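Norkia kitchen cell: left wrist stop faults
Gallery kept by Geeta Rawat, Flaltgate site

In November the two-arm kitchen cell logged 241 runs of the counter and sink task. Of those, 25 ended in a protective stop on the left arm, nearly all of them with the wrist low over the counter. The stop itself works as designed. The fault is that the arm releases its brake 2 to 3 seconds late after reset, and the wrist sags before the motor takes the load. With a gripper finger close to stone, that is a safety matter and is logged as one.

Counter approach, both arms forward. The left gripper is over the granite and the right finger points toward the sink. Cable routing on the left side is the first item on the Bartoš checklist – chafing there can give the same fault code.
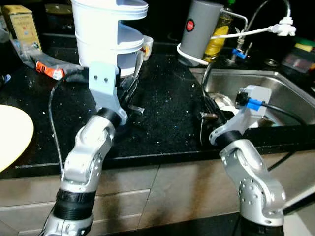
Reach for a small part

The left finger extends toward a small metal object on the counter. Glykeria Vrettos has asked for a higher approach height on flat items until the Iken brake controller is replaced. Keep hands off the counter during reset, and do not clear a stop from the tablet unless you have both arms in view.
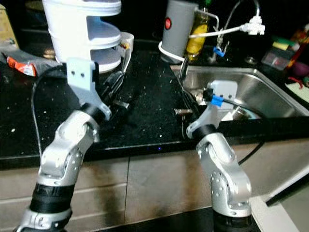 Left finger reaching over the counter, right finger pointing toward the front edge of the sink.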